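4.2 Small-object placement at the grooming table

The third group of tasks concerned the kind of objects people keep on a bathroom shelf or a dresser: brushes, combs, cups, small jars and the containers that hold them. We chose this group after the interviews in Section 3, in which grooming items came up more often than any other category when people were asked what they leave lying around. Respondents described the same pattern many times over. The brush is used, set down on the nearest flat surface, and stays there until the surface is needed for something else.

Each trial used one item and one container. The item was laid on the table with the container close to it, and the participant was asked to put the item "where it goes at home" without further instruction. We did not say that the item had to go inside the container. In the pilot, run in March, the instruction had been "put the brush in the cup," and Matěj Baláž, who coded those recordings, found that it removed nearly all the variation we wanted to study. With the looser wording, people stood the item in the cup, laid it beside the cup, leaned it against the cup, or in a few cases moved the cup out of the way and left the item where it was.

The table was covered with a single large sheet of pale paper. Bare wood gave uneven contrast with the lighter items and made the final resting position harder to mark. The paper also let us trace the outline of the container after each trial, and these outlines are the source of the displacement values reported in Table 5. The sheet was replaced whenever it had creased enough to affect how an item lay. 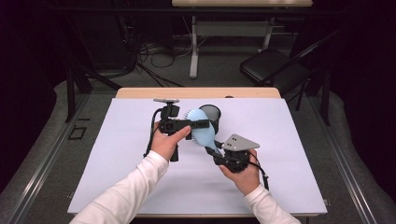 Figure 3. Hairbrush and cup trial, with the light blue brush lying between the participant's hands and the black cup upright behind it.

Containers were kept plain. An open cup with straight sides gives no hint about which way an item should face, and it is common enough in homes that none of our participants asked what it was for. We considered a divided organizer from the Stuvden range but dropped it after two sessions — the compartments steered people toward one answer, and the time they spent choosing a compartment swamped the time spent handling the brush.

A hairbrush is an awkward thing to store upright. Most of its weight is in the head, so when the handle goes into a cup the whole arrangement becomes top-heavy, and a light cup may tip. When the head goes in first, the cup is steadier, but the bristles press against the wall and many paddle brushes will not fit at all. Participants seemed to know this without trying it. In the coded trials, the handle was the end offered to the cup first in nearly every upright placement, and the other hand often came up to hold the rim or side of the cup before the handle reached it. We call this second action bracing and treat it as a separate event in the timeline.

In total, 367 trials were recorded for the grooming group, of which 199 ended with the item standing in the container. Trials in which the item or the container fell were kept in the data set and coded by where things came to rest. Trials in which the participant stopped to ask a question were excluded from the timing results but kept for the placement results.

Coding was done by Þórey Ladefoged and Grímur Kirkegaard, working separately from the same guide. They marked the first contact with the item, the moment it left the surface, the start of bracing if there was any, and the moment of release. Disagreements were settled in a joint viewing with Ragnheiður Vigfúsdóttir. Most of them concerned release, as people tend to loosen their hold on a brush handle by degrees, waiting to see whether it will settle against the rim.

Two points about the layout should be kept in mind when reading the results. The first is distance. The item and container were always within easy reach of both hands, so the task says little about cases where the cup is on a shelf and the brush is across the room. Several participants in the Flakholm interviews said that this gap was the whole problem for them, and we return to it in Section 6. The second is clutter. A real dresser has other things on it, and a cup that already holds a comb and a toothbrush behaves differently from an empty one. It is heavier and harder to tip, but there is less room at the opening and the handle has to be threaded in.

A follow-up with partly filled cups has been planned by Asger Hauksdóttir. It will use the same table, the same paper covering and the same coding guide, with 5 levels of fill.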